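備品目録

2022-08-27 掲載

一　引き継ぎ

スカルトルトンの部屋を借りたとき、鍵より先に目録を渡された。管理会社はアタナシアディスといって、社名を一度で言えた客には敷金を割り引くという噂があったが、私は二度目で言えたので全額払った。2217である。通貨の単位は思い出したくない。

目録は厚かった。部屋は一間きりなのに、紙は45枚あった。前半の大部分は床のタイルに関する注意で、ベージュであること、ベージュのまま返すこと、借り主の考えるベージュと貸し主の考えるベージュに相違が生じた場合は貸し主のベージュを優先すること、などが丁寧に書いてある。備品の欄は最後の一枚だけだった。

卓　一
瓶（黒い蓋）　一
匙（金色）　一
瓶の中身　白

最後の行で私の指は止まった。個数の欄に「白」とある。窓口の男に、これは何ですかと訊いた。
「白です」
「白い、何ですか」
「前の方からそのまま引き継いでおりまして」
前の方もその前の方から引き継いだのだろう。男は印を捺す場所に鉛筆で薄く丸をつけ、私はその丸の中に、わりあい上手に捺した。

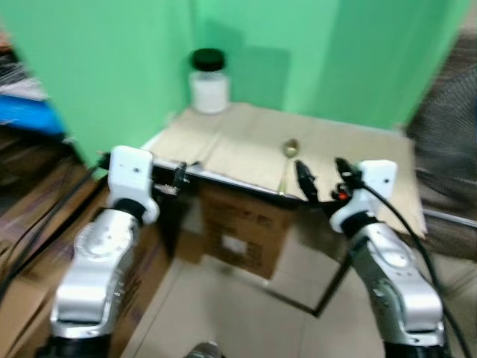 食べものに関して、私は疑い深いたちではない。駅の売店で買ったサンドイッチに何が挟まっているのか、食べ終わってから袋の裏を読むくらいである。ただ、自分の判を捺して引き受けた白となると話が違ってくる。越してきた最初の夕方、私は卓の前に立って目録と現物を照らし合わせた。瓶は緑の壁の角に寄せてあり、金色の匙は茶色い敷きものの上に、すくう側を奥へ、細い柄を手前へ向けて置かれていた。どうぞ、という向きである。よその家の食卓で、こちらが座るより先に取り皿が出ていたときの気まずさに似ていた。私は座らなかった。

その晩は外で食べた。次の晩も外で食べた。三日目に財布の中を見て、塩か砂糖か米か、どれかひとつでも家にあれば事情はずいぶん変わるはずだと思った。塩なら卵を茹でる。砂糖なら紅茶を飲む。米なら鍋を買う。米であればひと目で分かりそうなものだと人は言うだろうが、その人は判を捺していない。判を捺した者の目は、もうただの目ではないのである。細かい米というものがあるかもしれず、粗い砂糖というものは確実にある。

舐めればいい、と母は電話で言った。
「舐めて、米だったらどうするの」
「噛みなさい」
母は昔から段取りのいい人だった。

けれども私が舐めずにいたのは、怖かったからというより、目録の第三十一枚にこういう条項があったためだ。「中身の量は退去時に入居時と同じであること。」一粒でも減らせば違反になる。増やすほうについては書かれていなかった。私はその晩、塩をひと袋買ってきて、流しの下に隠した。自分の塩である。隠す必要はどこにもなかったが、瓶の手前、正面に出すのは気が引けた。

二　アナスタシア・クセノス

隣室の女が挨拶に来たのは八日目だった。アナスタシア・クセノスと名乗り、名刺のかわりに郵便物を一通くれた。私宛てのものが間違って入っていたそうで、封は切ってあった。
「電気料金でした。高いですね」
「高いですか」
「うちの倍です。夜中まで点けているでしょう」
点けていた。瓶を見ていたのである。そう説明すると、彼女は靴を脱ぎながら、それは中身が白のお部屋ですね、と言った。こちらが上がれと言う前のことだ。

クセノスさんは卓の前にしゃがみ、目の高さを瓶に合わせた。しばらくして、砂糖、と言った。それから立ち上がって、塩、と言った。
「どっちですか」
「低いところから見ると砂糖です」
私もしゃがんでみた。砂糖に見えた。立つと、塩というより、給料日前に見えた。

彼女の部屋の目録にもおかしな行があるという。「音　小」。どこの音かは書いていない。入居してから四年、彼女は小さな音を探し、見つからないまま、退去のときに音がないと言われるのを恐れて、毎晩すこしだけ物音を立てるようにしているらしい。夜の十一時に聞こえる、何かを引きずるようなあれですか、と訊くと、ご迷惑でしょうか、と訊き返された。小さいので気になりません、と答えると、彼女は心から安心した顔をした。

「アタナシアディスに訊いたことは?」
「訊きましたよ。本社へ回しますと言われて」
「本社はどこに」
「ファーンウッドです。行ったことは?」
私はなかった。彼女もなかった。地図では、緑色に塗ってあるあたりだという。
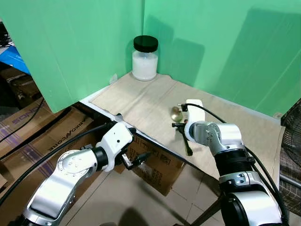
「問い合わせには番号がつくんです」とクセノスさんは続けた。「私のは1183でした。番号をもらうと、なんだかもう半分解決したような気になるでしょう。それで四年です」
「残りの半分は」
「順番にご案内しております、という葉書が二月に来ます。毎年二月」
葉書には必ず切り取り線がついているのだそうだ。線の向こう側にも、こちら側と同じことが印刷してある。彼女はいつも几帳面に切り取って、両方とっておいた。だから四年で八枚ある。

お茶を出そうとして、うちには茶碗がひとつしかないのを思い出した。クセノスさんは自分の部屋から茶碗と、茶と、湯を持ってきた。砂糖は、と彼女は訊いた。二人とも瓶のほうを向いたが、どちらからも手は出なかった。私は流しの下から自分の塩を出して見せた。なぜ出したのかはいまでも分からない。彼女は封の切れていない袋を手に取って裏の表示を最後まで読み、いい塩ですね、と言って返してくれた。

お茶はそのまま飲んだ。苦かった。何かひと匙あれば済むことだった。

それから彼女は週に一度くらい来るようになった。来るたびに意見が変わった。ある晩は石膏だと言い、ある晩は洗剤だと言い、風邪をひいていた晩には骨だと言った。私は石膏の晩がいちばん楽しかった。もし石膏なら、水を入れて固めてしまえば量の変わりようがなくなる、と彼女が言い出して、それは名案だ、第三十一枚に対する完璧な備えだと二人で盛り上がり、水を汲むところまでいったのである。汲んだ水は、砂糖だった場合を思って流した。

三　ルヴァヴス式

秋のはじめに、クセノスさんが一冊の本を借りてきた。『ルヴァヴス式家庭鑑定』という薄い本で、貸出票を見ると前に借りた人は途中の頁で諦めたらしく、栞が残っていた。

ルヴァヴス式では、対象に触れない。触れると対象のほうも身構える、という考え方である。用意するものは匙一本。匙を対象のそばに置き、ひと晩待って、朝、匙がどう見えるかによって中身を知る。匙が重く見えれば塩、軽く見えれば砂糖。米の場合は空腹を覚える、とあった。

「重く見える、とはどういうことでしょう」
「見れば分かると書いてあります。太字で」

太字で書かれると弱い。私たちは目録の匙を使うことにした。匙の使用を禁じる条項は、二人で三時間かけて読んだ限り、なかった。向きについての条項がひとつ、「匙は匙らしく置くこと」とあるだけだ。

匙らしく、でまた揉めた。クセノスさんは柄を手前に、と主張した。いつでも取れるのが匙らしさだという。私は斜めがいいと言った。まっすぐ置かれた匙は、匙というより、匙の見本である。誰かが使いかけてちょっと立った、あの感じがほしい。二人とも譲らず、夜の十一時になったので彼女はいったん自分の部屋に戻り、何かをすこし引きずってから、また来た。

「斜めでいいです」と彼女は言った。
「どうしてまた」
「引きずりながら考えました。椅子も斜めのほうが引きずりやすい」

それは匙と関係がないと思ったけれど、勝った側がそこをつつくものではない。柄の先が敷きものに触れるか触れないか、というところで彼女がもうひとこと言い、私がもうひとこと返した。手前の角度のことだったと思う。瓶は蓋をしたまま、奥で影を壁に落としていた。

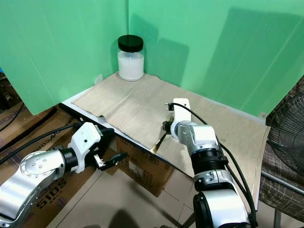
四　翌朝

匙はどう見えたか。

私には重く見えた。クセノスさんには軽く見えた。しかも私は空腹だった。朝だったからである。

本の奥付にある出版社に手紙を書いたところ、返事は意外に早く、鑑定はひとりで行うこと、二人で行うと中身が二つになるおそれがある、と書かれていた。栞のあった頁の、次の頁にもそう書いてあるという。めくってみると、あった。太字だった。

そこから数日、私たちはぎくしゃくした。彼女は私が重いと言ったのを、根が暗いせいだと思っている節があり、私は彼女が軽いと言ったのを、人の部屋だからだと思っていた。十一時の物音はいつもより少し大きかった。小、の範囲をわずかに越えている気がして、壁を叩こうかと考えたが、叩けばこちらの部屋に音が加わることになる。うちの目録に音はない。

仲直りのきっかけは卓の下の箱だった。茶色い段ボール箱で、毎日見ていながら、私はそれを景色だと思っていた。ある夕方、借りた茶碗を取り返しに来たクセノスさんが、ふと床に膝をついて、これは目録にありましたか、と言った。

なかった。タイルの頁も見たし、備品の頁は裏まで見た。箱は載っていない。

「では、これは」
「目録にないものです」
「あなたの?」
「私のでもありません」

二人でその前に座り込んだ。箱の正面には傘と、ワイングラスと、矢印のしるしが並んで印刷してあった。濡らすな、割れる、こちらが上。どれも私の生活について言われているようで、身に覚えがあった。その下に、個数やら重さやらを書き込むための英字があり、ちょうど真ん中に白い札が貼ってある。

「書いてあるかもしれません」とクセノスさんは小声で言った。
「何が」
「白が、何キロか」

キロが分かったところで何かは分からない。そう言おうとして、やめた。番号をもらったときの彼女の気持ちが、そのときは私にもすこし分かったのである。匙はまだ卓の上に斜めのまま、柄の先をへりからはみ出させていた。動かそうと言い出すほうが、負けになる空気だった。
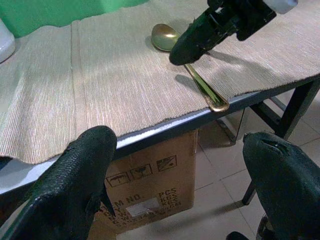

五　立ち会い

アタナシアディスから電話があったのは、箱を開けるか開けないかで三晩を使ったあとだった。定期の立ち会い確認だという。窓口の男がひとりでやって来て、まず床を見た。タイルだけで一時間かかった。男は色見本を持っていて、ベージュの頁だけが手垢で少し濃くなっていた。

それから卓、一。瓶、一。匙、一。男は鉛筆で順に印をつけていった。隣から来て茶を飲んでいたクセノスさんが、斜めですが、と口を出した。
「匙らしいですね」と男は言った。
私は彼女のほうを見ないようにした。見ないようにするのも、けっこう顔に出るものらしい。

最後の行まで来て、男は卓に身をかがめた。ずいぶん長いことそうしていた。
「白ですね」
「白です」と私は言った。
「結構です」

それで済みそうだった。判を出しながら、私はできるだけ何気なく、卓の下の箱はどうしましょう、と訊いた。男は目録を前からめくり、後ろからめくり、しばらく黙って、鞄から新しい紙を一枚出した。四十六枚目である。彼は「箱　一」と書き、少し考えて、その下にもう一行書いた。

箱の中身　茶

「開けないんですか」
「外から見て、そうでしたので」
私はその横に捺した。鉛筆の丸がなかったせいで、今度は曲がった。

男が帰ると、クセノスさんは茶碗を二つとも洗い、伏せて、十一時までにはまだ間がありますね、と言った。腹が減ったので卵を茹でることにした。私は流しの下から自分の塩を出して封を切り、卓に置こうとして、瓶の隣はやめて、床に置いた。二人で床に座って食べた。

「しょっぱい」と彼女が言った。
「塩ですから」
「いいですね、塩だと分かっているのは」

二月に葉書が来た。今年は私の分もあった。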